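Old Phones, Light Blue Tray: A Small Gallery
Posted 3/1/22 by Dragica Milošević
Filed under: Clearing Out, Desk Stuff

Every household has a drawer where phones go to retire. Ours had reached the point where it opened only if you spoke to it nicely and lifted the left corner. My friend Nga Đinh has cleared more drawers than I have opened, and she told me in May that the cure for old phones is to give them somewhere to sit where you have to look at them. Shame does the rest.

I resisted this for months, on the grounds that any of those phones might be needed at any moment. For what, I couldn't say. One of them was a Brirkix with a battery that lasted as long as a decent sandwich. Another was my cousin's, left behind after a visit to Rostatham, and she has since bought two more without asking after it.

So, a tray. Light blue, slots in the sides, the sort of thing you buy for lettuce or bath toys and then find yourself using for everything else.

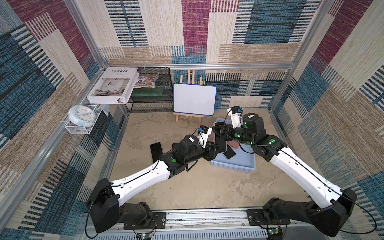
Pink case and black phone in the tray, pale pink phone standing up at the back like it's waiting for a bus.

Pink phones, I have found, are much easier to keep track of than black ones. A black phone is the same as every other black phone, and also the same as the remote, my glasses case and a bar of good chocolate in low light. Nga puts a strip of tape on the back of each one with a name on it. I own the tape. It is in a different drawer.

The whiteboard on the easel was meant for the list of what stays and what goes. I am a great believer in lists – I have started more than 10 of them this year – and I like a blue rim on a board. It makes the whole business look planned.

The shelf got involved next, as shelves do.

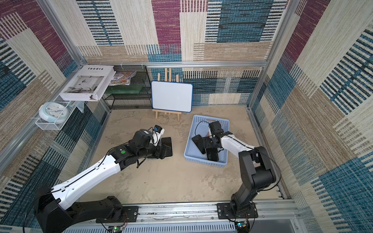
Two black things stacked crooked in the basket, one more flat on the floor, and "Inedia" leaning open on the wire shelf with a better view than any of us.

Odds and ends

The clock: white face, pale blue rim, living in a white wire basket by the wall. I keep meaning to hang it. It matches the tray and the whiteboard, and I would love to claim I did that on purpose.

The chargers: a separate gallery, and possibly a separate website. Cù, the dog, has opinions about cables and should not be consulted.

Where the phones go next: Plaltia, the repair shop near us, takes old ones if you wipe them first. Wiping them means remembering 4 passcodes. I have two so far, and one of those is a guess.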